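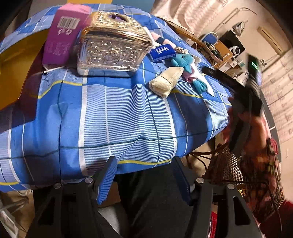

Getting the fingers to close evenly

If you've been following along you'll know the gripper (we call it Bidier, blame Drita) started life as a pair of arms I cut one long weekend in January and then left in a drawer. It's finally at the stage where you can hold it in your hand and pick things up, so this part is all about alignment. It's fiddly, but it's the fun kind of fiddly!

Before you start you'll want both arms cut, deburred and painted, four pivot screws, two ribbed finger pads, a small screwdriver, thread locker and a cup of something. I use the triangular cutout arms from part two. If yours are solid they'll work fine, they're just heavier and your wrist will let you know after an hour.

Put the pivot screws in dry first, two on each side. Snug them down until the arm stops wobbling, then back each one off a quarter turn. The arm should swing under its own weight when you tilt the handle. If it sticks halfway, don't reach for the oil yet. Nine times out of ten it's a burr in the hole, and a few twists with a drill bit held in your fingers will sort it out.

Next, the pads. Mine aren't the same colour because I ran out of the first lot of blue filament, and I've never gotten around to reprinting the other one. Slide each pad on with the ribs facing in and leave the fixings loose. Close the gripper slowly on a strip of printer paper and tug. If the paper pivots in one direction, one pad is touching early, so nudge that one back a hair and try again. Ognjen does this with a feeler gauge and gets it perfect. I do it with paper and swearing and get it close enough.

Once the paper pulls out straight, tighten the pads, then take the pivot screws out one at a time, add a tiny dab of thread locker and put them back. One at a time! I pulled all four once and spent the evening starting over.

Now go and grab stuff. Skip the calibration blocks for this bit, because they're square and rigid and they'll flatter you. I like a table covered in ordinary household bits: a packet of tissues, a rolled-up cloth, a plush toy, a box with a fancy lid if you've got one. Soft things show you whether the pads squeeze evenly, and a hard shiny box will show you straight away if they slip. Leave a patterned tablecloth on too if you plan to add a camera later, as plain white gave my tracking a terrible time.

Try every object from the front, then from the side, and write down which ones twist as you lift. A twist to the same side every time means you're back at the paper strip, sorry. A twist that changes is usually just your grip on the handle.

Dinesh has asked for the cut files with the longer arms. They're coming in the next part, along with the trigger spring.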